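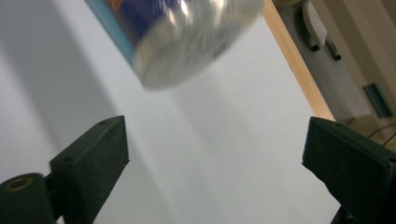 In defence of the small can

By Heino Priedītis
4/7/19 - Reading time: 3 min
Print this page | E-mail this page

In our kitchen there is a low cupboard, and in the cupboard there is a row of cans which my wife calls my museum. I buy them one by one, mostly because the label pleases me. I like a deep blue with a lighter band under it, a little orange, a little yellow. I would like to say a few words for the can, because in the last years it has received many bad ones.

My friend Khalil Akl carries a bottle everywhere. It is a good bottle, it cost him 30 euros, and he fills it from the tap at work and again at the station. He told me that a person who still buys drinks in cans has not understood his time. I respect Khalil, and about water I agree with him fully. To buy water in a can seems to me a strange habit. But he says the same about everything that stands in my cupboard, and there I cannot follow him.

First, the can is honest about its size. When I open a large bottle of lemonade on Monday, I am drinking flat sugar by Thursday, or I pour it into the sink. I have poured very much into the sink in my life. A can is finished when it is finished. For a household of two people this is no small matter, and I think that those who praise the big bottle for its price per litre do not count the part which goes down the drain.

Second, it keeps its secret well. Light does not come in. My father had a shop in a small town, and in the window he put bottles of juice from a firm called Durovetti, because they looked beautiful with the sun behind them. After a summer they looked like tea. The cans he could leave standing in the same window, and only the paint suffered.

Third, and here Khalil laughs at me, it is a handsome object. Turn one over and look at the bottom. It is a small dome, pressed inwards, with a rim around it, and it shines like something from a jeweller. Most people never look there. They read the label, they pull the ring, they throw it away. I have known people who will spend an evening comparing two coffee cups and have never once turned over a can.

I must be fair. The metal has to be dug and melted, and this asks for a great deal of energy. A can that goes into the ordinary rubbish is a shame, and in our street I see it often, particularly in December, when the bins are full and people become lazy. Our neighbours at number 6 put everything in one bag. So my defence has a condition: whoever buys the can must also carry it back. We keep a box for this under the stairs, and when it is full I walk with it to the machine behind the Parsons shop. It makes a terrible noise and gives me a paper slip, and I am content for the rest of the morning.

What I do not like is the new fashion of making the can taller and thinner, so that it looks like perfume. It falls over in the door of the refrigerator. The drink called Zekeo comes in such a can, and I have already cleaned it from the vegetable drawer twice. The old shape sat well in the hand, and it could be stacked by a child. I do not see what was wrong with it.

Khalil came to us last week and it was a warm evening. He had left his bottle in the car. I offered him one from the museum, and he took the blue one, which I had been keeping.

Search this site Enter keyword Go
Print this page | E-mail this page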